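Hevex Starer two-arm kit: garment folding review
14 shares | 5 comments

The Starer is Hevex's entry-level bimanual kit: two small arms, two-jaw grippers, a wrist module for each arm, and the Oren control package on a licence. I have had one assembled since October. The sales material leans on garment folding as the headline task, so garment folding is what I tested, using long-sleeved and short-sleeved shirts in cotton and cotton blends. I paid for the kit. Hevex has not seen this review.

Folding is a fair test of a cheap arm. The payload is trivial, but the object has no fixed shape, and a grasp that is a few millimetres high closes on air. A grasp that is low drives the finger into the table and stalls the joint. Most of what follows concerns the grippers.

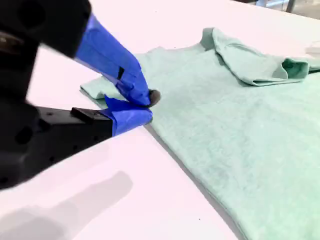 Oren-kit owner, writing as T. B.

The jaws close to a single pinch point, which suits hems and cuffs. The approach that worked most consistently was to run the lower finger along the table and under the edge of the cloth, then bring the upper finger down onto it. Pinching from directly above gathers fabric but gives poor control over how many layers come up. With a doubled edge that distinction matters a great deal.

Bare fingers slip on jersey. Wrapping them in tape improves the hold noticeably, and is the cheapest modification available. The tape creases and starts to lift where it meets the fabric, so treat it as a consumable. Check it before each session, as a loose flap will catch on a seam and drag the whole garment out of position.

I logged 258 fold attempts on the supplied control profile, each starting from a shirt laid flat by hand. The log counts a fold as failed if either gripper misses the cloth, drops it, or carries the rest of the garment with it. On that definition 12 failed in the first session alone, most of them at the second sleeve. The first sleeve has clear table on its outer side. The second has to land beside a sleeve that is already down, and any tension across the chest pulls the first one open again.
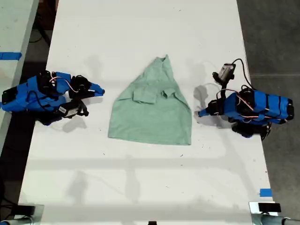
Arm placement turned out to be the setting with the most effect. The manual specifies a side-by-side mounting, with both bases along the same edge. Opposed mounting, one arm at each long edge of the table, gives each gripper a straight reach to its own side of the garment and keeps the elbows well apart. The cost is the hem fold, where both arms must work towards the same end of the table and the reach becomes marginal on larger sizes. I now use opposed mounting for everything and accept the limit.

Cable management is the weakest part of the hardware. The wrist module lead needs a generous loop to clear the joint through its full travel, and a generous loop can snag. Hevex supplies no clips. Adhesive ones work, provided the slack is set with the arm fully extended first.

Lighting deserves more space than the manual gives it. On a white work surface, arm shadows fall close to the garment edge, and edge detection in Oren will occasionally pick the shadow. Pale cloth makes this worse. Two diffuse sources on opposite sides reduced the problem but did not remove it. A matte surface in a darker colour would be a better starting point for light garments.

Oren itself is competent. Calibration takes a few minutes per arm and holds between sessions. Recording and replaying a motion is simple, the logs are plain text, and fault messages name the joint concerned. Documentation for two-arm timing is thin – I worked out the hold-and-wait behaviour by trial.

The obvious comparison is the Saludo pair, which I used for a short period on loan. Saludo has stiffer joints and tidier wiring, but wider fingertips that are clumsy at a hem. At $844 for the Starer kit before freight, the gap in price is large enough to forgive the wiring. I would not forgive the missing clips.

Recommended for labs and patient hobbyists with a bench to dedicate to it. Anyone expecting laundry to be dealt with unattended should look elsewhere for the present.

Comments (5)

benchgrade: Did you try silicone sleeves in place of the tape? Mine grip better but add enough thickness that the lower finger won't slide under a thin hem.

T. B.: Tried one set. Same result, so I went back to tape.

mallee_maker: Freight to regional Victoria was more than I'd budgeted for. Otherwise agree with the review, particularly on the cables.

foldline: What about towels?

T. B.: Much easier. Square, heavier, no sleeves.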